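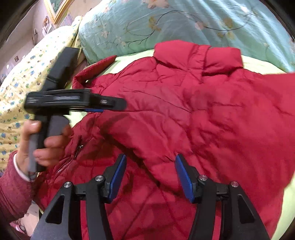

The Dillow puffer in bright red

I've sold coats for years and I still get a little giddy when the red Dillow comes back in stock. It's puffy, it's loud, and the thick padded collar stands up nice and high when the wind picks up. The pockets close with a zipper (I'm forever losing keys, so hooray for that!), and the whole thing weighs 624 grams in a medium – less than the sweater I used to wear under my old coat.
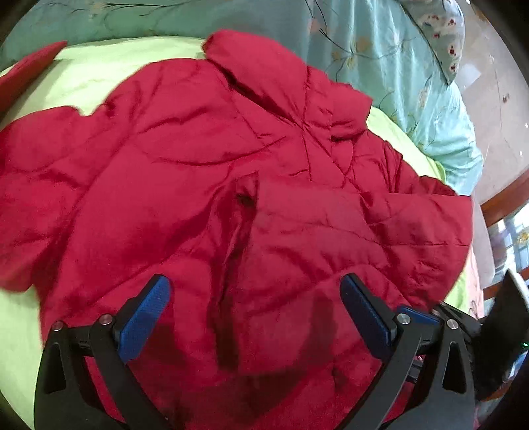 Jackets & Outerwear / Care and storage

The quilting runs in horizontal channels, and the fabric has a bit of shine that shows off every crease. Don't panic if yours comes out of the mailer looking rumpled. Lay it flat on the bed, tug the sleeves out straight and give it a good shake before you hang it up. Mine needed an evening on the hanger and then it was fine.

Wash it cold, zipped up, with nothing else in the machine. My coworker Estela Bravo dries hers on low with 2 tennis balls and swears by it – I just use a rack and wait.

Price: $85
Sizes: S to XL, and they run a little roomy
Exchanges: free through the end of November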